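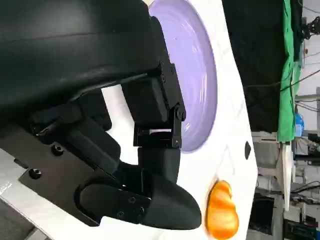 Subí al mirador de Plisitz con el trípode pequeño y dos objetivos, aunque al final solo usé el angular. Quería repetir una toma de abril: el valle con la niebla baja y el campanario asomando a la izquierda. Esta vez la niebla no llegó hasta el pueblo.

Hice 126 fotos y me he quedado con 8. Casi todas las descartadas tienen el mismo problema, el cielo quemado por la derecha – olvidé en casa el filtro degradado y tuve que compensar bajando la exposición. Las sombras del bosque se recuperan bien al revelar, pero aparece bastante ruido en los troncos.

La que más me gusta la saqué ya bajando, en la curva del embalse de Clivance. Trípode casi a ras de suelo, f/11 y una exposición de 2 segundos. El agua quedó lisa y se ve el reflejo entero de la ladera.
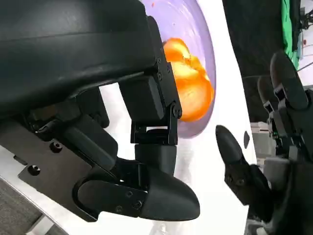
*Pinza negra, de cerca.*

Me falta decidir si la paso a blanco y negro. He impreso una copia pequeña en papel mate y los grises del agua se empastan un poco. Probaré con otro papel antes de subir la serie completa a la galería.

25 nov 2020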